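How to prepare a sorting bench before the robot arm comes

In our packing hall at Dromcombe we got the first arm in May 2018, and I was the person who had to prepare the bench and the people. I write down the steps for other sites, because Hestine and Sutherland have asked me the same questions by telephone many times. It is not a guide for programming. Your supplier will do this part with you.

Step 1. Write down the job as it is done today

Stand beside the bench for one full shift and write what the hands do. Do not use the work instruction, it is always older than the work. On our returns bench the instruction had four movements, but people also turned the item, wiped it, and put strange items aside for later. Nobody had told the planning office about this pile. The arm will not make such a pile unless you ask for it.

Step 2. Divide the job in two lists

In the first list put the movements which are the same each time: pick, place, turn to the label. In the second list put everything where a person decides something. Show both lists to the people of the bench before you show them to the manager. In our case they moved three lines from the first list to the second, and they were right in all three.

Step 3. Choose the test items

Take items which are different in height, shape and surface. Small cubes are good for the first tries, but if you test only with cubes you will learn only about cubes. Add something round and standing, for example a drink can, and something with an uneven form. Give each item a place on your plan and write the place down, so that the next shift can repeat the same test.

Step 4. Try the layout in simulation

We used the Rendarau planner, but any program that your supplier supports is fine. Build the table first, then the arm on its plate, then the items. Leave the gripper open at the start position and look at the distances. Ask a person from the bench to sit with you at this step. They see quickly when an item is put where the elbow of a colleague would be.
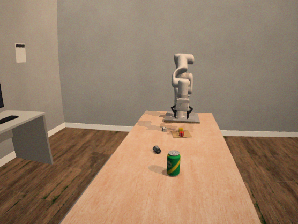 In our layout the arm is at the far end of the table and the can is the item nearest to the front. The die and the two cubes are closer to the arm. Start with the close items and go to the can last.

One of the packers wrote under the first version of this page that the simulation was the easy part for her, and that she wanted to know much earlier who would clear a stop at night and if this person would be paid for it. I have moved the next step up for this reason.

Step 5. Decide who does what, and put it on paper

Before the arm arrives, write the new tasks with names of roles: who fills the bench, who clears a stop, who checks the strange items. If a task asks for more training, the pay grade must be discussed now. We did it in August, three months after the start, and this was too late. Two good packers had already asked to change to another hall.

Step 6. Keep the old bench for a time

Keep one manual bench ready for use. Our first full count with the arm was 1181 items, and a part of them still went through the manual bench. Make a rotation between both benches, so that the same person does not only watch the machine for the whole shift. Write the rotation on the board where all shifts can read it, and change it only together with the people who are on it.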